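Kullport tenants to get wiring checks before winter
9 July 2022

Tenants in the Sikder apartment buildings in Kullport will have the wiring in their homes checked this year under a plan the town council approved at its last meeting. The checks will cover 153 apartments on the east side of town, most of them built before the harbor road was widened.

The plan follows a small fire in June in a second-floor apartment on Plelletti Street. A wall outlet behind a refrigerator overheated and scorched the kitchen wall. The tenant was at work and a neighbor smelled smoke in the hallway. The fire department put the fire out within minutes and no one was hurt, but two families had to stay elsewhere while the power to that side of the building was shut off.

Fire inspector Francine MacDonald told the council that the wiring in the apartment was in fair shape for its age. The trouble was that the kitchen had a single working outlet, and the refrigerator, a microwave and a space heater were all being run from it.

"These kitchens were laid out when people owned a toaster and a radio," MacDonald said. "Now everything plugs in, and people make do with what they have."

MacDonald's office looked at 20 apartments in the same buildings in the two weeks after the fire. In most of them, the living room and bedroom had one outlet each, and tenants were using power strips and extension cords to reach the other side of the room. Some of the cords ran under rugs or through doorways.

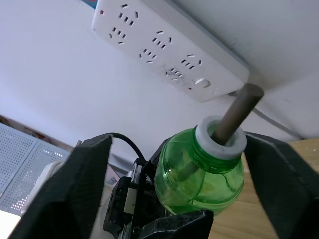 Rachid Badawi, who manages the buildings for the owner, said the company did not object to the checks and had already set money aside for repairs. He said the owner would pay for new outlets in kitchens first, then in bedrooms. Rents will not go up as a result of the work, he told the council, though he would not promise that they would stay the same after next year.

The checks will be done by Flelura, an electrical contractor based in Kullport. Three electricians will work in pairs with a member of the fire inspector's office, on a rotating schedule. Each visit should take less than an hour. Tenants will get a written notice at least five days ahead and can ask for an evening visit if they work during the day.

Vasanthi Munshi has lived on Plelletti Street with her son Tahsin for nine years. She told the council that she had asked for a second kitchen outlet twice and had been told both times that the walls could not be opened.

"I unplug the rice cooker to use the kettle," she said. "I am used to it, but I shouldn't have to be."

Badawi said he had no record of the requests but would look into them. He said the walls could be opened in every unit except those on the ground floor facing the parking lot, where the pipes run close to the surface. Those units will get outlets mounted on the outside of the wall, with the wire in a metal channel.

Council member So-yul Um asked whether tenants would be fined if the electricians found something unsafe, such as a heater on an extension cord. MacDonald said they would not. Her office will leave a one-page sheet with advice, and will only return if there is an immediate danger. Um also asked for the sheet to be printed in Bengali, Arabic and Korean as well as English, and the council agreed.

Until the visits begin, the fire inspector's office is asking tenants to follow a few basic rules. Refrigerators, air conditioners and space heaters should be plugged straight into a wall outlet. Power strips should not be plugged into one another, and cords should be kept out from under carpets and furniture. An outlet or plug that feels hot, buzzes or has brown marks on it should be left alone and reported to the building office the same day.

The town will pay for the checks out of its housing safety fund. The council voted 6 to 1 in favor. The member who voted against it said the owner should cover the full cost.

Work is expected to start with the 82 apartments on Plelletti Street, followed by the buildings closer to the harbor. Tenants who have not received a notice by the end of the summer can call the fire inspector's office at town hall or leave their name with the building office.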